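Tronstead loan players: who do we bring back?
Tronstead Supporters Board > First Team > Transfers and Loans
14 replies

kodau_end
Window shuts at the end of February and the club still hasn't said what happens with the three we have out. Reyland has started every game at Mahuika since he went there, Dobbs is in and out of the side, and the kid Larkin has only been on the bench. I'd recall Reyland tomorrow. We have one fit left back and he is 34.

KeeganTM
Disagree on Reyland. He is playing 90 minutes every week in a side that is near the top. Bring him back and he sits behind Osgood until somebody gets hurt. Let him finish the season there.

kodau_end
Somebody is always hurt. We played a center mid at left back against Prodon and lost 3-0 with two of them down that side.

m_shboul
I went to the Mahuika home game. 3390 there, decent noise for that ground. Reyland was fine. Good going forward, got turned twice in the first half and was lucky the second one hit the post. I didn't come away thinking he walks into our team.

KeeganTM
Same as I've heard. He needs the games.

row_f_79
Can we even recall him? I thought the Mahuika deal was for the full season with no break in it. Dobbs is the one with a recall clause.

kodau_end
Local paper said all three had one.

row_f_79
The local paper also said we were signing a goalkeeper in the summer.

m_shboul
Club statement when he left said "until the end of the season." It said nothing about a recall either way. For Dobbs it did mention one, so row_f may be right.

Larkin's Left Foot
Get Larkin home whatever happens. There is no point in an 18 year old driving 200 miles round trip to sit on a bench. He'd get more out of our reserve games, and he could train with the first team.

KeeganTM
Agree with that one. No idea why he was sent there in the first place. They already had two wingers.

kodau_end
Fine, Larkin back, Dobbs back if he's not starting, and I still want a left back from somewhere.

Re: Tronstead loan players: who do we bring back?

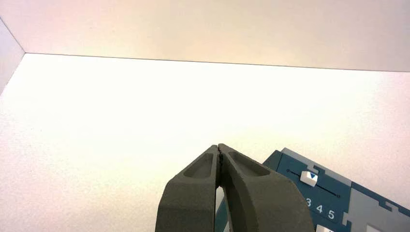

Kulsoom Magsi
Board Moderator

Moved this over from the match day section and merged it with the older Dobbs thread, so a few replies may look out of order. On the recall question, Kylie Sheehan asked at the supporters' meeting. The answer she got was that Dobbs and Larkin can both come back before the deadline and Reyland can't, unless Mahuika agree to it. Please keep the contract talk to what has been said in public. I took down one post with wage figures in it.

kodau_end
Thanks. That settles Reyland then. I was wrong about the clause.

row_f_79
Mahuika won't agree to it. Why would they, he plays every week.

m_shboul
So it's Osgood to the end of the season, or we find a loan of our own. Anyone know if the Prodon reserve left back is still available? He looked good in preseason.

KeeganTM
He signed for Kodau last month. Started their last two.

kodau_end
Of course he did.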